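Dovier Residents Board – General Discussion
Topic: Cleaning schedule for the shared dining room

Azucena Tlapale
Posted 02/02/2025
The management office has proposed that the shared dining room be cleaned once a day beginning in May, in place of the present two cleanings. The Barrera contract would fall from $198 to $140 per week. Residents are invited to comment before the proposal is put to a vote.

fevaston_unit9
I support the proposal. The room is seldom occupied before noon, and the morning cleaning serves very few households.

drondeck
I must respectfully disagree. Breakfast is served there on most holidays, and the tables are left sticky until evening. A saving of this size does not justify the change.

fevaston_unit9
Holiday mornings could be handled by a sign-up sheet. Residents already wipe down the laundry room counters without difficulty.

drondeck
The laundry room is a poor comparison – it has a sink. Who would supply the cleaner and towels?

Azucena Tlapale
The office would supply both. Written instructions for table care would also be posted by the door.
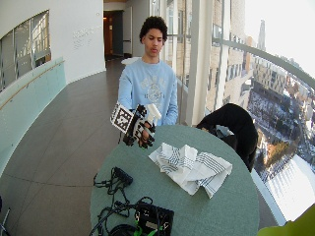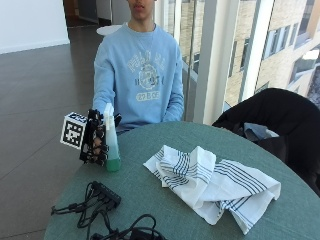
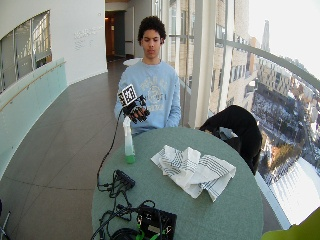
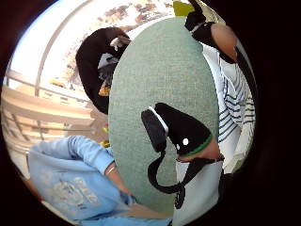 Spray bottle and striped towel in the first picture; bottle with green liquid in the third.

drondeck
Thank you. I maintain my objection to the May date and request that the holiday question be voted on separately.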